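Famik 开放日参观记：机器什么时候能替我们收拾桌子

作者：Marthinus Ntuli
栏目：Plotutness 车间与厨房

2026年2月7日，星期六，我去 Aguiar 参加了 Famik 公司的开放日。我学中文已经有几年，这篇文章是我自己用中文写的，如果有的句子不太自然，请读者原谅，也欢迎在下面的留言里改正。

去以前，我给自己准备了一个很简单的问题：机器现在能不能做家里的杂活，或者车间里的杂活？我说的杂活，是那些没有名字的工作。把零件从一个盒子拿到另一个盒子，把洗好的碗放回柜子，把桌子上乱的东西分开。人做这些事情的时候，常常一边做一边想别的事。我的母亲可以一边打电话一边把整个厨房收拾好。

从火车站到 Famik 要坐公共汽车，然后还要走一段上坡路。门口排队的人很多，听工作人员说，全天登记的参观者大概有 2,000 人，其中很多是带孩子的家庭。孩子们都想看会走路的机器，可是 Famik 没有会走路的机器，所以有的孩子很快就去喝热巧克力了。我拿到的牌子上写着“3 号楼，下午组”。

3 号楼里最大的房间属于一个叫 Clomer 的项目。Clomer 想解决的工作听起来很小：从几个托盘里各取一样零件，放到一个中间的盘子里，配成一套。做电子产品的工厂里，这种工作叫“配料”或者“备料”，后面的工人拿到一整套零件才可以开始装配。项目的负责人 Réka Kun 带我们这一组。她说话很快，但是每次看见有人没听懂，她就再说一遍，用别的词。

一块红色的电路板，躺在黄色塑料盒的底上，旁边是夹爪的两根黑色夹指。我以前以为拿一块板是最容易的，它是硬的，形状也不会变。Réka 说，硬的东西有硬的问题：它很薄，平平地贴着底面，夹指要找到边缘才能用力。这块板差不多是圆的，边上还有很多缺口，所以从哪个方向去夹，也要选择。

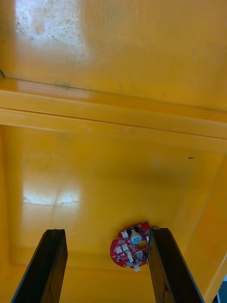 塑料盒子也会给机器出题

我注意到一件以前没有想过的事，就是反光。黄色的塑料很亮，灯光落在上面，成了一片白。对我的眼睛来说，白的那一片还是盒子的底，我不需要想。Réka 说，对摄像机来说，亮的地方有时候像一个物体的边，有时候又把真正的边盖住了。盒子用久了会有划痕和脏点，这些也会进到画面里。

一位参观者问，为什么不换成黑色的、不反光的盒子。Réka 回答得很直接：客户的车间里用什么盒子，他们就用什么盒子。如果机器只能在特别准备的桌子上工作，那么准备桌子的人就多了一份工作。我觉得这句话对家里的机器更重要。我家的厨房里有玻璃杯、不锈钢锅、湿的台面，还有窗户进来的太阳光，我不可能为了一台机器把它们都换掉。

她还讲到光线的变化。下午的太阳和晚上的灯不一样，所以他们故意在不同的时间收集数据，不拉窗帘。到一月底为止，他们一共记录了 885 次完整的配料过程。我问这个数字是多还是少，她想了一下，说对一个零件是多的，对一张桌子是少的。

工作台是什么样子

工作台是白色的，两块台面并在一起，中间有一条缝。左右一共放着 4 个黄色托盘，中间是不锈钢的盘子，里面铺了一张白纸。两只机械臂从桌子的两边伸过来。我们站在一条绿色的线后面，离得不远，可以看得很清楚。

左边的托盘里有一块圆的红色电路板，中间盘子的白纸上也有一块，看起来是一样的板。对人来说，看见这样的桌子，不用解释也大概知道要做什么。我旁边的一个小女孩就说：“把东西放到纸上。”她的父亲很骄傲。

左右两边的托盘里还有各种线。有编织的，有细的，有棕色的，弯的方向都不一样。Réka 告诉我们，每次开始以前，工作人员会把线随便放下去，不整理。如果整理得很整齐，机器学到的就是整齐的样子，到了真正的车间会不认识。

我在笔记本上写了“随便放很难”。因为她讲，人其实不太会随便放东西，过了一会儿大家都有自己的习惯，有的人总是把插头放在左边。后来他们做了一张表，写明每次怎么放。为了随便，要有一张表，我觉得很有意思。

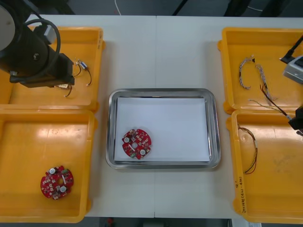 软的东西最难

我们这一组里有一位先生，以前在洗衣店工作。他问的问题最多，而且都是好问题。他问：一条线和一条毛巾，哪一个更难？Réka 说，两个都难，难的地方有点像。毛巾拿起来以后，它的形状就变了，刚才看见的那个形状已经没有用。线也是这样，夹住一头，另一头去哪里，要看它以前是怎么弯的。

她让我们自己试。在旁边的小桌子上，她放了几根没有用的线，还有两把长的塑料镊子，请我们只用镊子把线移到一张纸上，不许用手。我失败了两次。第一次，插头碰到盒子的边，线弹了回去。第二次我夹得太靠近中间，两头都掉下来，勾住了旁边的线。洗衣店的先生一次就成功，他说夹的时候要先想好放的时候。

试过以后，我对机械臂客气多了。我们看了六七轮。电路板大多放得不错，慢，但是稳。线束就不一定了。有一轮，右边的夹爪在托盘上面停了很久，后来工程师按了暂停，把线拨开，重新开始。还有一轮，线已经到了中间盘子的上面，松开以后有一半搭在盘子的边上。Réka 没有把这些藏起来，她说开放日如果只放成功的录像，就没有必要让大家坐公共汽车上山。

我问她，放歪了算不算成功。她说这要问下一个工人。如果人可以马上拿起来用，那就算；如果人要先把线从盘子边上拿下来，就只能算一半。在他们的记录表上有专门的一栏写“一半”，这一栏开始的时候没有，是后来加的。 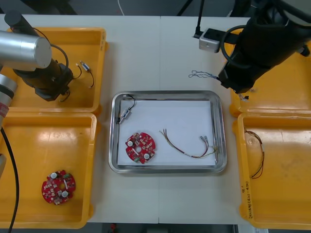

阅读时间：4 分钟

白纸上放了一块圆的红色电路板，一个带黑线的小接头，还有一束红、棕、黄、白几种颜色的细线。颜色多的那一束拉得比较直，占了不小的地方。我看中间盘子的时候，心里总想伸手，把它们排成一行。后来我问 Réka，机器需不需要排好。她说客户没有要求，只要求齐全，互相不要缠住。

我想，家里的要求就不会这么清楚。如果我请机器“收拾一下桌子”，什么叫收拾好了？对我来说，报纸放在椅子上也算收拾好了，对我的妻子来说肯定不算。车间里有零件单，上面写什么就拿什么，家里没有这样的单子，而且每天在变。Réka 同意这一点。她说 Clomer 暂时不做家务，但是她自己在家里试过给厨房的抽屉写一张零件单，写到第二页就放弃了。

关于速度，我也说一下我看到的。一套零件，熟练的人很快就配完，中间还可以聊天。机械臂做同样的事，我可以从容地喝完一杯咖啡。工程师说速度现在不是他们的重点，可以在晚上让它慢慢做。晚上没有人，慢也没有关系，可是晚上也没有人去按暂停。我把这个问题提出来，他们笑了，说这正是今年的工作。

安全方面，参观者一直要站在线的后面，有孩子跨过来，工作人员就马上让机器停下。停下和再开始都要花时间。在家里，孩子和猫不会站在线后面。

最后几分钟

下午组结束以前，Réka 把夹爪上的小摄像机的画面放到墙上的屏幕，让我们看机器是从什么角度看托盘的。洗衣店的先生走得很近，指着屏幕问，它知不知道哪一根线在上面。她说不一定知道。机器会估计一个可以夹的地方，如果夹起来的东西比想的多，就放下再试。

我自己也试着从屏幕上选一根。红的、黑的和黄绿色的线绞在一起，中间的一束弯得很大，头上有金属的端子。从什么地方夹？我说夹有白色标签的地方，因为那里几根线是包在一起的。Réka 说不少参观者都这样选，机器有时候也这样选。但是标签离端子还有一段距离，夹起来以后，端子会往下垂，可能碰到旁边的线。
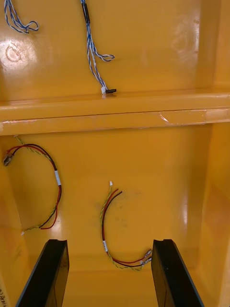
黄色托盘里的线束，两根黑色夹指张开着。

回程的公共汽车上，我整理了我的回答。在车间里，如果零件不多，盘子的位置固定，旁边有人看着，机器已经可以做一部分配料的工作，特别是电路板这样硬的东西。线束还要等。至于家里，我现在不会买，也不建议我的母亲买。她收拾厨房的速度，我在 Aguiar 没有看见对手。

有一点我可能说得不准确：Réka 讲夹爪怎么控制力的时候，用了几个我不认识的技术词，我回家以后查了字典，还是不太确定，所以没有写进来。如果有做这一行的读者，请留言告诉我，线束的“预整形”在你们那里是怎么翻译的。

给想去的人几个实用的信息。3 号楼的入口在停车场后面，牌子很小，我走过了一次。下午组比上午组人少，可以问更多问题。楼里很暖和，外套最好存在门口。热巧克力是免费的，咖啡要付钱，而且只收硬币。下一次开放日的时间还没有公布，Famik 说会贴在大门口的布告栏上。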